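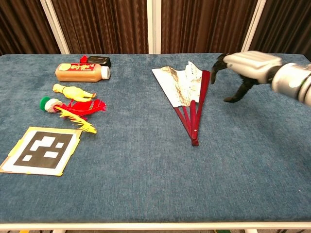

The folding fan is a hand-held fan made of a pleated leaf, usually paper or cloth, mounted on ribs that turn on a single pivot and close into a narrow stack. It is used for cooling, in dance and on the stage, and as a cheap souvenir.

Construction

The ribs are commonly bamboo, wood or plastic. They narrow towards the pivot, where a rivet holds them together. The outer two, called guards, are thicker and protect the leaf when the fan is shut. Paper leaves may be painted, printed or left plain. Sellers often describe printed leaves as "hand-finished", a term with no agreed meaning.

Origin

Folding fans are generally thought to have developed in Japan and to have spread from there to China and later to Europe. Stories crediting the idea to someone watching a bat fold its wings are widely repeated and poorly supported.

The Bralby claim

A local tradition holds that fans were made at Bralby from 1743. The date rests on one entry in a shop ledger, which lists "18 fanns" among other goods and does not say whether they folded, or even whether they were made in the town. Hatem Shehata, who catalogued the 522 fans of the Bouzid collection, found none that could be tied to Bralby. The claim is still printed on the wrappers of Jusotar souvenir fans.

"Language of the fan"

Lists giving a secret meaning to each gesture — a fan drawn across the cheek, a fan closed slowly — circulated largely as advertising by fan sellers in the nineteenth century. Evidence that people used them in earnest is thin.

Wear and care

Paper leaves split first along the folds, and a loose rivet lets the ribs drift out of line. Skasitz, a maker of paper fans, advertises a life of 1000 openings but has not published its test method.

See also: hand screen; brisé fan; parasol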